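Fingertip Recall and Jaw Fault: Frequently Asked Questions

Last updated in July. Applies to Cedelell hand-held and arm-mounted grippers supplied by Prinville.

What went wrong?
On some grippers the right and left fingertips can work loose from their brackets during use. The jaws then close slightly out of line and the grip force on the object drops without any warning from the controller. In the worst reports, a fingertip came off completely while the gripper was holding a part.

Was anyone hurt?
One operator at our Edano workshop had a bruised foot from a dropped casting. We have no other injury on record.

What caused it?
The retaining screws in one production run were 8 mm long and should have been longer. They hold when new, but they don't reach far enough into the fingertip to stand up to repeated opening and closing. On our test stand the first fingertip came loose after 1,123 cycles. A set with the correct screws was still tight at 3,959 cycles, when we stopped the test.

Which units are affected?
Look at the serial label under the handle, or on the wrist plate for arm-mounted units. If the number ends in N, the gripper is from the affected run. Nearly 100 of these were shipped. Units supplied through Ndung'u were built later and have the right screws.

Can I keep using mine until the kit comes?
No. Take it out of service and tag it. Tightening the screws does not fix the problem – they will loosen again.

How do I check the fingertips?
Disconnect the power first. Open the jaws all the way over a flat, clear surface, with nothing between them. Then hold each fingertip in turn and try to rock it side to side and front to back. 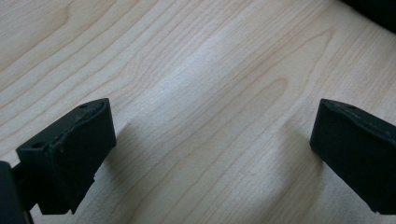
Any movement you can feel counts as a failure. Check both sides even if the first one is tight. Write down the result with the serial number and send it to the service desk, whichever way it comes out.

Is wear on the edges part of the same fault?
No. Small chips and rough spots are normal on fingertips that have seen some use. Replace a fingertip if it is cracked or if a screw hole has gone out of round.

What is in the repair kit?
Two fingertips, four screws, thread-locking compound and a printed instruction sheet. You will need your own torque driver. Do not reuse the old screws.

Do I have to recalibrate afterward?
Yes. Run the open and close routine from the setup menu before picking anything up. If the jaw position error comes back, stop and call us.

Who pays for this?
Prinville covers the kit and shipping both ways. If you would like us to do the work, send the whole gripper in, with the battery removed.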